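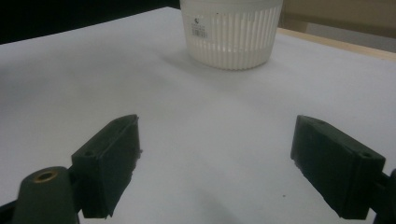
Pinza manual Plavholm ante un recipiente acanalado, sobre mesa blanca.

Pinza manual Plavholm para la recogida de demostraciones

La Plavholm es una pinza de mano con cámara integrada. El operario la sujeta, hace la tarea como la haría con sus propios dedos y el equipo guarda el vídeo, la apertura de la pinza y la trayectoria. Con esas grabaciones se entrena después una política de manipulación. No hace falta tener un brazo robótico en la sala durante la recogida.

La fabrica Tunditz y la distribuye Iketti. Se entrega montada y calibrada.

Qué registra

Cada episodio se guarda en una carpeta propia, con el vídeo, la apertura de los dedos en cada fotograma y la pose de la muñeca. El programa de escritorio, Sial, importa las carpetas, marca las que tienen pérdida de seguimiento y permite recortar el principio y el final. Los episodios rechazados no se borran: pasan a una lista aparte y se pueden recuperar.

El botón de inicio está en la empuñadura. Una pulsación abre el episodio y otra lo cierra. Si se mantiene pulsado 2 segundos, el episodio en curso se descarta.

Elección de objetos

Un conjunto de datos útil necesita variedad de formas, y conviene planificarla antes de la primera sesión. Recomendamos mezclar piezas que se cogen por el cuerpo con otras que tienen mango, y repetir cada una desde varias posiciones de partida. Las etiquetas y los códigos de barras pueden dejarse puestos. Los objetos translúcidos sobre fondo claro dan poco contraste – si el modelo va a trabajar con ellos, deben estar en el conjunto desde el principio, con varias condiciones de luz.

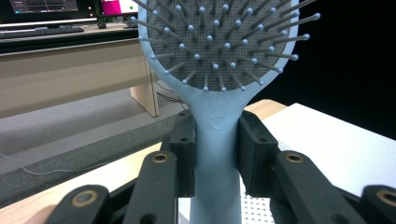
El agarre de mangos es el caso en el que más se nota la alineación de los dedos. Las dos caras de contacto tienen que llegar a la vez; si una toca antes, el objeto gira y la demostración enseña un gesto que no interesa. Con un cepillo de pelo como este, de cabeza ancha y mango largo, los dedos cierran por ambos lados del mango y la cabeza queda arriba, con las púas a la vista de la cámara. Para objetos de este tipo aconsejamos grabar también agarres más altos y más bajos, y anotar la altura en el campo de comentarios de Sial.

El conjunto de referencia que acompaña al equipo contiene 1.223 episodios con objetos domésticos. Lo grabó el equipo de Rafia Magsi y sirve para comprobar la instalación antes de recoger datos propios. Tras el filtrado automático se conserva el 92 % de los episodios; los restantes se incluyen en una carpeta separada, con el motivo del rechazo.

Puesto de trabajo

Basta una mesa despejada en la zona de agarre y una luz difusa. No es necesario vaciar la sala: un fondo con muebles, pantallas o cables ayuda al seguimiento visual, siempre que no se mueva durante el episodio. Las superficies lisas y uniformes que ocupan toda la imagen lo dificultan.

Mantenimiento

Revise los tornillos de los dedos al empezar cada jornada y limpie las caras de contacto con un paño seco. La calibración de apertura se repite desde el menú de Sial después de cualquier cambio de dedos. Los dedos se venden por pares.

Contenido del paquete

Pinza manual montada
Cámara con su soporte
Un par de dedos de repuesto
Cable de datos y cargador
Licencia de Sial para un puesto
Conjunto de referencia

Pedidos y soporte

El plazo de entrega es de 15 días laborables. Los pedidos recibidos en septiembre incluyen un segundo par de dedos. Para consultas técnicas sobre formatos de exportación o compatibilidad con un brazo concreto, pregunte por Danish Janjua en el servicio de soporte de Iketti e indique la versión de Sial instalada.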